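Surface Finishes in Interior Work
Handout 4: Terrazzo and speckled surfaces
Instructor: Songül Kahraman

In the last class we finished natural stone. Today we begin with surfaces where small pieces are spread in a base of another color. Please read this handout before the studio hour.

Terms

Matrix: the material that holds the pieces together. In traditional terrazzo it is cement, in newer work it is often resin.
Chip: a piece of marble, glass or shell inside the matrix.
Ground color: the color which the eye sees first, from a distance.

Poured terrazzo is made on the site. The base is prepared, the mix is spread and pressed, and after it becomes hard it is ground and polished. Terrazzo tile is made in the factory, and the joints stay visible.

Choosing the contrast

Students often choose the chips from a small sample held in the hand. This is a mistake I also made. A sample shows each chip clearly, but on a large surface the chips mix together and the ground color becomes stronger. Always look at the sample from at least two distances, and under the lamp that will be used in the room.
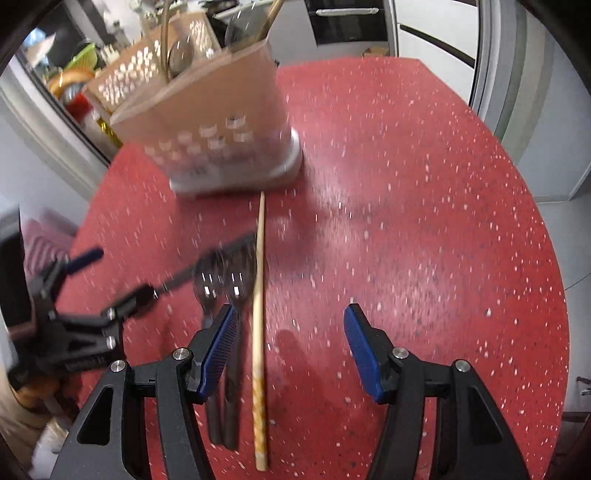 Polish is the second decision. A high polish makes the color deeper, but it also reflects windows and lamps, and this can disturb people who read or work there. A honed finish is calmer and shows fewer scratches.

For next time: bring two samples with the same ground color and different chips. Umut Eren will collect the sheets. Write your name on the back, please.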